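6. Faults during soft-goods handling

This section covers what to do when the robot stops, drops or damages a cloth, cushion or cover while holding it in both hands. It applies to Wulum units with two arms fitted, running the Skoddale handling routine. For faults with a single arm, go to section 7. For battery and charging faults, go to section 9.

6.1 What the fault looks like

The most common fault in this group is code 635, grip mismatch. The two hands have each closed on the item, but the load on one wrist no longer agrees with the load on the other. The robot stops moving its arms, keeps both hands closed and shows a steady amber light. It does not let go by itself.

Code 635 usually has one of these causes:

The item has slid in one hand.
Loose threads or fringe have worked into a finger joint.
A wrist cable has caught on the item or on furniture and is pulling on the arm.
The item is heavier on one side than the routine expects, as with a cushion half out of its cover.

A second code, 1698, means a wrist cable has lost its signal. Treat 1698 as an electrical fault and go straight to 6.4.

CAUTION: The arms are still powered while code 635 is showing. Do not put your fingers between a hand and the item, and do not pull the item out. If the load changes suddenly the arm can move to correct it.

6.2 Clearing a code 635 stop

Before you start, move children and pets out of the room. Tie back long hair and take off lanyards.

1. Press the red stop button. The amber light goes out and a red light comes on.

2. Wait 12 seconds for the arm brakes to set. You will hear a click from each shoulder.

3. Stand to one side of the robot. Do not stand in front of it or lean over it.

4. Look at both wrists. Check that each cable hangs free along its arm and is not trapped under the item.

5. Look at where each hand meets the cloth. Note any threads going into the finger joints.

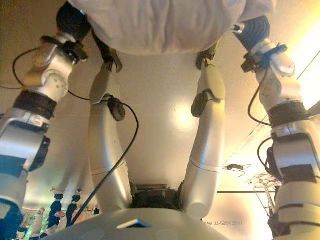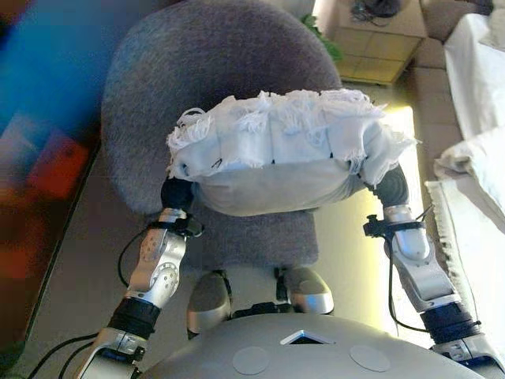
Both hands on a white cloth item, with black cables running along the arms.

Can I leave the item in the hands overnight and deal with it in the morning?
Leave it only if you have pressed the stop button and the red light is on. The brakes will hold a light item for that long, but cloth left pinched in the hands will crease and may tear at the grip. Clear it the same day if you can.

6. Support the weight of the item from underneath with one flat hand. Keep your other hand away from the arms.

7. Have a second person turn the release key on the left wrist a quarter turn, then the one on the right. The fingers open about a centimetre and stay there.

8. Lower the item away from the hands. If it does not come freely, stop and look for threads. Cut them with blunt-nosed scissors. Do not pull.

9. Turn both release keys back to their starting position.

10. Twist the stop button to reset it, then choose Home Arms from the menu. Stay out of reach until the arms have folded.

Note: On units shipped before July the release keys turn the opposite way. The arrow on the wrist is correct for your unit.

6.3 Before you run the routine again

Check the finger pads. Remove lint with a dry brush. Do not use water or any spray cleaner, as it leaves the pads slippery and the fault will come back.

Tuck in or trim loose fringe longer than the finger pads. If an item has fringe all the way round, set the item type to Loose Edge. The robot will grip further in from the edge and move more slowly.

Run one test lift with a plain folded towel. If the towel is held level for the whole lift, go back to normal use. If code 635 comes back on the test lift, write down which wrist is listed first on the screen and go to 6.4.

Three stops with code 635 in one day will lock the handling routine. This is intended. It can only be unlocked by a technician, so don't keep restarting it to see if the fault goes away.

6.4 When to stop using the arms

Press the stop button, switch off at the rear panel and call for service if:

code 1698 shows at any time
a cable has a split, a flattened spot or bare wire
an arm sags after the brakes have set
a hand opens without the release key being turned
you smell burning or a joint is too hot to touch

WARNING: Do not tape a damaged cable and carry on. A wrist that loses its signal while holding an item can drop it or swing.

Service is handled by Lillgate. Ask for Liudmyla Maksymiv or whoever is on the arms desk, and have the serial number and the code ready. Replacement finger pads and wrist cables are ordered through Prokopenko under the part numbers in Appendix B. Owners may fit the pads themselves. Wrist cables must be fitted by a technician.

6.5 Fault record

Write each stop in the log at the back of this manual, including the ones you cleared yourself. Put down the code, the item being handled, which wrist was listed first and whether the test lift passed.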